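Creases down the middle of cotton napkins and tea towels after folding

Asked in Laundry and Linen by Grurbridge_Linens

We hire out table linen on a small scale and wash it ourselves. The coloured cotton pieces come off the line reasonably flat, get folded lengthwise in half, then in three, and go into stacks on a shelf. When they are opened a week or two later there is a hard line along the length that does not drop out. The washer is a Cevico with a spin of up to 3000 according to the dial, though we never use the top setting. The wash is at 60 degrees. Is the fault in the spin, the drying or the folding? I would prefer not to iron 90 pieces twice.

Declan Horrocks

Almost certainly the folding, with some help from the drying. Cotton sets a crease when it is folded slightly damp and then pressed under weight. A stack of 90 is heavy enough to do the pressing. Check the hems before folding, as they hold moisture longer than the body of the cloth. If the hems feel cool against your wrist, leave the piece for another hour.

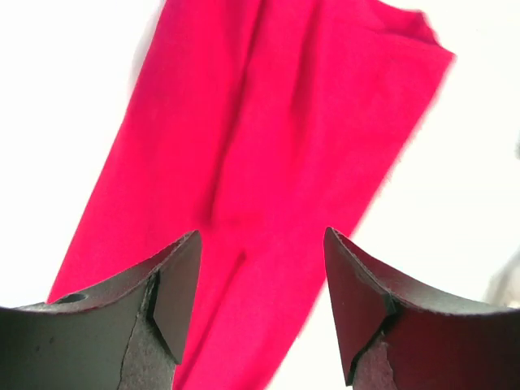

The lengthwise fold is the one to change first. Most people fold it along the same line every time, and the fibres weaken there. A crease of the kind you describe shows as a darker, shadowed line when the cloth is lifted, as on this pinkish-red piece, where it curves a little on the way down and there are softer undulations to either side. The undulations matter less and will usually shake out. The line needs steam. Look at the corners too – the upper right one here is folded over on itself, and if a corner like that goes into the stack it sets as a second crease at an angle to the first. Pull all four corners square before making any fold. Then fold in three lengthwise one time and in half the next, so the line moves. Keep stacks to ten or fewer.

Rudd

Lower the spin. We run ours at 586 for anything cotton and it comes out wetter but flatter. Shelf 493 mm deep, so everything is rolled on cardboard tubes and stored end to end. No folds, no lines. It takes more room.

jemavau_fan

Just use polyester. Or the Jemavau spray, it works on my curtains. Haven't tried it on napkins.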